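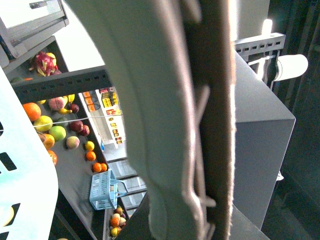 Demonstration gathering

December 2020, by Floor Dijkstra

Demonstration gathering (you'll also hear "demo collection," or just "demos" around our place) is the part of robot learning where a person does a job over and over so that a program can pick up how it's done. Each run is saved as one example, usually the camera video plus a record of how the gripper moved and how far it opened.

I got into it through the Kemeys grocery set, which I still think is the most fun one we've done! The job sounds easy: take a piece of fruit from a shelf, put it in a little basket. But an orange and a plum want different grips, a banana hardly ever lies the same way, and a dragon fruit has those floppy scales that fool you about where the edge is. We kept 117 examples from the first round, in sessions of 16, and threw out any where the person had paused to think (the program copies the pause, bless it).

Variety

Most of the arguing is about this. Nektarios Fragkou likes to shuffle the fruit after every run. I'd go every eight, and we still haven't settled it. Baskets should move too, and be tipped over now and then.

Camera placement

A wrist camera rides along with the hand, so the fingers fill a big part of the view and hide things. I used to hate that, but the contact happens right there between the fingers, so I've come around. Plenty of groups add a fixed camera as well.

Labels

Ours are short: what was picked, where it went, and whether it got dropped.

Related articles
Gripper padding
Padbridge shelf tasks
Replaying an example
Wrist cameras

Contact | © Claltero | Back to top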